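Last updated: 17/10/2019

Search this site
Search Go

Robotics Club — minutes of the regular meeting

I'm doing the minutes again, so they come out the way I talk. If I got something wrong, yell at me in the group chat and I'll fix it before the next one goes up.

We started late, the projector cable was missing and then it was in the drawer where it always is. 15 of us showed up, which beats last time. The old minutes were read (fine, skimmed) and approved with one change: the team name is spelled Brutard, with a d on the end. I had left it off twice. Sorry, Brutard!

Money first. We have $2,188 in the club account. That's after the registration fee for the April competition and before the new finger pads, which came to $111 with shipping. Some grumbling about the shipping. We agreed to order for both teams at once from now on, and whoever places the order has to post in the chat a full day ahead so the rest of us can pile on. Passed, no votes against.

Then the Futik team gave their report, and this ate most of the meeting. For anyone who missed September, Futik is our small-object sorting project. The plan is to learn picking from hand-held gripper demos, a person works the grippers, we record it, and the arm in the shop is supposed to learn from that. They began with blocks and bottle caps and got bored, so now they're on jewelry. I love this. Rings are awful to pick up, they're tiny and they lie flat and the fingers close over the top of them, and bracelets flop all over the place. One of the team said it's like eating soup with tongs, and the whole back row wanted that on the club shirt.

They do the jewelry sessions on a bed, with the pieces on the sheet and an open box to put them in. I asked if a soft surface was cheating. It's a little bit the opposite, they told me — the sheet gives when you press down, so you can get the fingertips low next to a ring, but then the cloth bunches up and you pinch cloth along with the ring. They want to run the same pieces on a hard desk too and compare. I said put that in the write-up, because the judges last year went straight for the "what did you change and why" page.

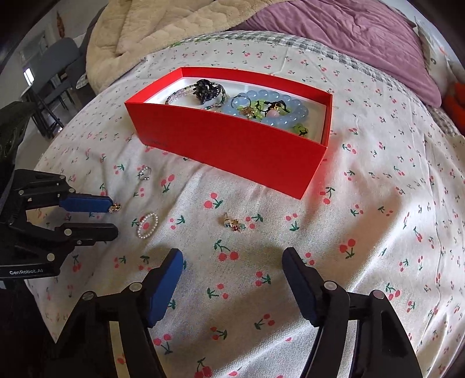

Two grippers or one was the next argument. Half of Futik thinks the second hand should stay out of it until there's a bracelet to deal with, and the other half wants both hands going the entire time so the recordings are all the same shape. It went back and forth for a good while. I wrote down "both sides have a point" and then crossed it out because it helps no one. What we settled on is five sessions each way, same person working the grippers, and then we look at how many pieces got dropped. If the drops come out close we go with two hands, since we already own the second gripper.

Also from Futik: recordings need better names. "new new final" is not a name. From now on it's the project, the surface, and a session number, and if you redo a session you give it the next number and leave the old one alone. A first-year asked what to do with the bad takes, where the ring goes flying and everybody's laughing. Keep them, in their own folder. We'll want them when we talk about failures in April.

Brutard report was short. Their drive base still pulls to the left. They swapped wheels, it still pulls to the left. Next they're going to look at the motor mounts, and if it's the mounts they'd like to borrow the good calipers over the weekend. Okay with everyone as long as the calipers come back in the case. They also asked for more practice floor, so Futik is moving its storage bins to the back wall by Monday.

Plandura, which is the scheduling program two of our members wrote for their class project, is ready for people to try. You put in when you're free and it hands out shop time. I tried it during the meeting and it gave me a slot at six in the morning, so there's a bug, or else it doesn't like me. Please all put your hours in anyway, they need real data and they need it before midterms.

Room stuff. We can keep meeting in Hsieh Hall for the rest of the semester, but we have to be out by nine. Chairs back in rows, please. The shop door code is changing and you have to get it from an officer in person, I'm not typing it here.

New business was the outreach table at the open house. We'd like kids to be able to squeeze a gripper and try to move something. Somebody offered big plastic beads from home and we said yes please. Nothing small enough to swallow goes on that table, so no rings! We still need people for the second shift, and I'm passing the sign-up sheet around again next time.

To do before we meet again:

Futik — start the five-and-five sessions, rename the old files, move the bins
Brutard — check the motor mounts, return the calipers
Plandura — find out what's up with six in the morning
Me — post the order form, send these minutes out sooner than last time
Everyone — enter your hours

Pizza was brought up and tabled until somebody figures out who's gluten free. Meeting closed at 8:40 and the chairs did get put back.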